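Kuvberg House: August walk-round, ground floor and upstairs
Checked by Barnabás Orbán, with comments as I went along

Hello all. Same sheet as last time, same order, starting at the front door and ending at the bins, and I have let myself write more than the little boxes allow (I know, I know, but the boxes are tiny and the building is old and there is always a story). OK means OK. "Watch" means it will do for now but look at it next month. "Fix" means please, somebody, before Friday if you can manage it.

FRONT ENTRANCE AND HALL

Door closes and latches by itself: OK. It used to need a shove with the hip, and I am so pleased to report the new closer has cured it completely.

Mat lies flat, no curled corners: Watch. The left corner is thinking about curling. I pressed it down with my shoe and it stayed down while I was looking at it.

Hall light and timer: OK. Comes on at dusk, goes off at 11 p.m. If your meeting runs later than that, the switch by the coat hooks overrides it.

Exit sign lit: OK. Tested on battery as well, and it held for the full test.

Coats, strollers and bikes clear of the way out: Fix. Two bikes and a folded table were leaning against the radiator. They are lovely bikes, but they cannot live there. The rack in the side yard has plenty of room, and it has a roof over it now, so there is no need to worry about the rain.

STAIRS

Handrail firm, top to bottom: Fix. The third bracket up has worked loose again. I tightened it with the screwdriver from the kitchen drawer and I don't trust it one bit. The plug in the wall has gone soft and it wants a longer screw and a new hole a little to one side. Until then please use the other rail, which is as solid as the day it went in.

Treads and nosings: OK. I walked up and down them twice in my socks, feeling for edges, and found none.

Stair light, both switches: OK.

UPSTAIRS ROOMS

Windows open and stay open: Watch. The one over the street drops if you don't push the stay right onto its pin. Show new people how it goes, please. It takes five seconds and saves fingers.

Window limiters fitted and locked: OK in all rooms.

Outlets and cover plates: OK. No cracks, no scorch marks, nothing warm to the touch. I will say again that an extension cord plugged into an extension cord is one cord too many, and I found that arrangement behind the bookcase. I have taken the second one away and it is hanging in the supply closet if you miss it.

Smoke alarms: OK. Pressed every one. My apologies to the choir, who were in the middle of something very quiet.

Wallpaper and plaster: OK. Nothing lifting at the seams, no damp patches, no bubbling under the windows, where it always started in the old days.

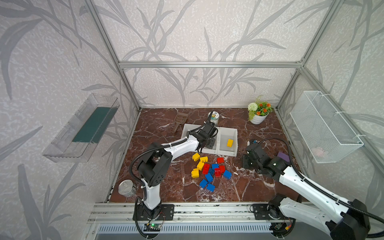

FLOORS AND SURFACES

Ground floor boards: Watch. There is a springy place just inside the big room, a stride in from the door. No movement you would trip over, but you can feel it give. I would like it lifted and looked at while the weather is dry.

Kitchen floor: Fix. A tile by the sink has a chip on its front edge, sharp enough to catch a bare foot. I have put tape over it. Tape is a fine thing but it doesn't like a mop, so let us have the tile replaced before the tape comes away.

Restroom floors: OK. Clean, and the drain in the far one runs freely again. Whoever cleared that, thank you, I hope you wore gloves!

Rugs: OK, with one request. The round rug in the reading corner needs its grip pad put back under it after cleaning. I found the pad rolled up on a shelf.

KITCHEN

Fire blanket and extinguisher in place, tags current: OK. The extinguisher is serial 469 on our list and the number on the tag agrees.

Refrigerator temperature log filled in: Watch. Beautifully kept for most of the month and then a gap. If you open up in the morning, it takes a glance and a pencil. The pencil is on a string now.

Water at the hand basin: OK. I had it at 46 on the probe (that is Celsius, our probe speaks nothing else), warm enough to wash properly and not so hot that a child would yelp right away, though I would still keep small ones company at the tap.

Premier urn, cord and lid: Fix. The lid knob is loose and turns in your hand when the urn is full. I have tied a ribbon to it so you can't miss it. Please use the two kettles until the knob is replaced. Kwofie's have the part on order and it came to less than I feared.

Cleaning products locked away: OK. Key on its hook, cupboard locked, everything in its own labeled bottle.

Knives: OK. All in the block, none lurking in the dishwater.

FIRST AID AND PAPERWORK

Main kit: Watch. Short of medium bandages and the small scissors have wandered off again. I topped it up from my own box and left a note inside the lid.

Accident book: OK. One entry, a bumped elbow, nicely written up.

Emergency numbers by the phone: OK. I rewrote the card in bigger letters, as the old one had faded so much I had to take it to the window.

Visitor book: OK. It is up to page 152 and there is still a good bit left, so no need to order another yet.

OUTSIDE

Side path: OK. Swept, no moss to speak of. The hedge is leaning in a little, and I will bring my shears.

Gate: Watch. Swings well, but the Truditz latch sticks in hot weather. A drop of oil did it good.

Yard light: Fix. Out. I changed the bulb and it is still out, so it is something further back and I have left it alone with the switch taped off. This one needs the electrician.

Bins: OK. Lids down, standing away from the wall. The glass bin is full, so please hold on to your jars until it has been emptied.

Total spent on small items this month was $169, receipts in the blue folder. If I have missed something, or if you have already fixed something I am fussing about, write it in the margin of the copy on the board and I will carry it over to the next sheet.

Barnabás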